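# Robots to pick things up, and sometimes put them down, at Condance open day

**For release 10th September**

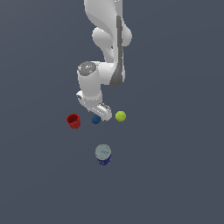 Condance, the automation firm, will open its doors to the public for one afternoon in January, and will spend most of that afternoon picking up small objects. Visitors are invited to watch, to choose which object goes next, and to keep their advice to the arm at a reasonable volume.

The open day will take place at the company's works on the Curnon estate, in the building that has made one thing or another since 1981. Past tenants produced biscuit tins and, for a short and unhappy period, garden gnomes. The present one produces software that tells robotic arms where to put their fingers, and has kept the old loading bay because it is the only part of the building with a decent kettle.

At the centre of the afternoon is Jomon, the planning program Condance has been building for the past 2 years. Jomon does its rehearsing on a computer. A simulated arm is set over a plain grey surface with a few everyday things on it: a red cup, a blue ball, a yellow-green ball, a can. It is then asked to go and get one of them. A toddler would regard this as beneath them. The toddler, however, has not had to write down how it is done.

Visitors will see these simulated runs live on a large screen in the main hall. When a run goes badly, it will be shown again more slowly, which the engineers find useful and everyone else finds very funny. There are no plans to edit out the failures. A previous demonstration, held for customers, consisted entirely of successes, and several guests asked afterwards whether it had been a recording.

"We could have shown something grander," said a spokesperson for Condance. "We did discuss a robot that pours the tea. We then looked at the carpet, and at what the carpet had cost, and decided the ball was a perfectly respectable place to start."

The programme includes:

- **Call the next move.** Members of the audience name an object and Jomon plans a route to it. Requests to throw things will be noted and declined.
- **Beat the planner.** Visitors steer the simulated arm themselves with a games controller. The staff record is pinned to the wall and its holder has become difficult to work with.
- **Ask an engineer.** A table, two chairs and an engineer. Questions about whether robots will take over the world may be put, but the engineer would much prefer one about wrists.
- **The Csizmadia Room.** A quieter space with the same demonstrations on a smaller screen, seating, and no commentary. The pronunciation of the name is disputed within the company and visitors are free to choose a side.

Admission is free but must be booked, as the hall holds 300 and the fire officer has a long memory. Children are welcome with an adult. Dogs are not, following an earlier visit and the loss of a rubber ball. The hall is step-free throughout, and a hearing loop is fitted at the front half of the seating.

Schools that cannot make the journey may ask for the printed activity book, which sets out the same puzzles for pencil and paper. A run of 750 copies has been ordered. They will be sent out in the order that requests arrive, and the last page contains a maze that one of our own engineers has yet to finish.

Tea, coffee and a modest biscuit will be served in the loading bay by human beings.

**Notes to editors**

Condance develops planning software for robotic arms used in packing and sorting. Jomon is its current project and is not yet on sale, despite what was said at the summer party.

Press places are available in the front row. Reporters who wish to try the controller before the public arrives should say so when booking, and should be aware that scores are kept.

Still images from the Jomon simulations can be supplied on request. For these, and for press places, contact the Condance press office at the Curnon works. The telephone is answered in the mornings.

**Ends**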